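I nearly didn't go to the open day at Fukier. Motville is two trains and a bus from my house, it was chucking it down, and I had a notion that a robotics lab would be all yellow cages and people telling me to stand back. Then a friend said there'd be cake, so off I went (there was cake, lemon, very good).

What I hadn't expected was that so much of it would happen on screen. Fukier does most of its early work in simulation, which means a make-believe robot in a make-believe room, and visitors get to sit at a desk and see what it sees.
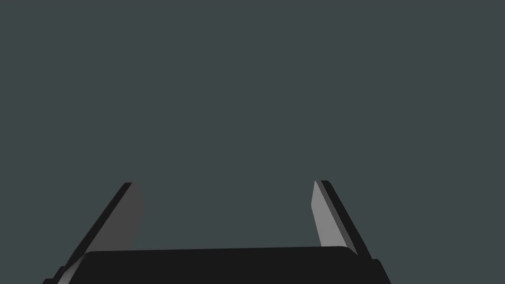 *Modupe Okafor*

My first host was Kenji Rosenthal, who has the patience of a man used to explaining his job at weddings. He put me in front of the gripper view, two fingers wide open and plain grey beyond them, and let me stare at it for a bit. I asked where everything was. "It's looking at nothing yet," he said, quite cheerfully. The view rides along on the robot's own hand, you see, so if the hand points at nothing then nothing is what you get.

I found that oddly hard to get used to! When I look for my keys I move my head and my hands stay put. Here the looking and the grabbing are bolted together, and I spent my first go at the controls waving the hand about like somebody trying to find a light switch in a hotel. Kenji only winced once. The boy after me, who can't have been more than nine, had the hang of it before I'd found my coat.

The software they run it all in is called Minja, and it has 200 practice rooms in it, some fairly bare and some as cluttered as my own house. They can run a job 676 times overnight and come in to read the results over breakfast. I asked if that was a lot, and Kenji said it was a quiet night.

After that we swapped to the wider view and I perked up no end, because now there was a room! There was a white counter close by and a white cabinet with drawers beyond it, and up on top of the cabinet, of all things, a little black toy truck. Everything leaned over at a mad angle, so I had my head on one side like a spaniel. With both arms on show I finally understood how big the robot was next to the furniture, and how near that right-hand gripper was to the cabinet top.

"Don't follow the truck, follow the gripper," said Randa Ghanem, leaning in over my shoulder. She looks after the demonstrations and had already done a fair few that morning. I followed the truck. I'm only human, and it had lovely little wheels.

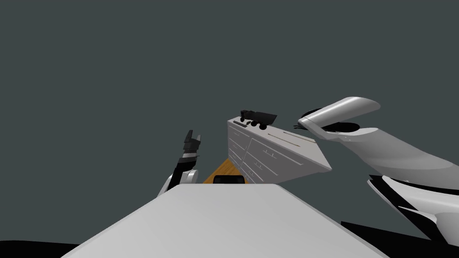 ## Tea with the sceptic

Every open day needs a grump and ours was Rafferty Alcantara, who used to fit kitchens and had come along with his daughter. He wanted to know what a pretend cabinet could teach anybody about a real one. Real drawers stick, he said. Real worktops are never level, and he'd fitted enough of them to know.

Randa took this better than I would have. She agreed with most of it, for a start. The lab makes its pretend drawers stiffer or looser at random, she told him, and shifts the furniture about between runs so the robot can't just learn one kitchen by heart. It still comes unstuck when it moves to the real machines they keep over at Metness. One of them spent the whole of March being beaten by a cutlery tray.

Rafferty liked that. He had a second slice of cake and asked whether they needed anyone to advise on hinges, and I don't think he was entirely joking.

I went back for another turn once the queue had gone down, and this time I stuck with the hand view on purpose. It's restful once you stop expecting things to turn up in it. 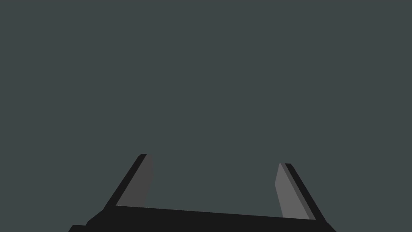 Darnell Ruiz-Ortega, who writes a good deal of the code, sat down next to me with his tea and we talked for 22 minutes, mostly on the subject of fingers. His own favourite problem is knowing when to let go. Picking up gets all the attention, he reckons, and yet a robot that holds on a moment too long will drag a cup straight off the shelf it has just been so careful to put it on. I thought of every time I've shut my sleeve in a cupboard.

He let me have one last try at opening and closing the gripper, and I've got to say I was better. Not good, mind. But I stopped lunging.

The next open day is in the autumn and places are free, though you do have to book. Take the number 13 bus from Motville station and get off at the garden centre, then it's a short walk up the hill. Wear something waterproof, and get to the lemon cake early.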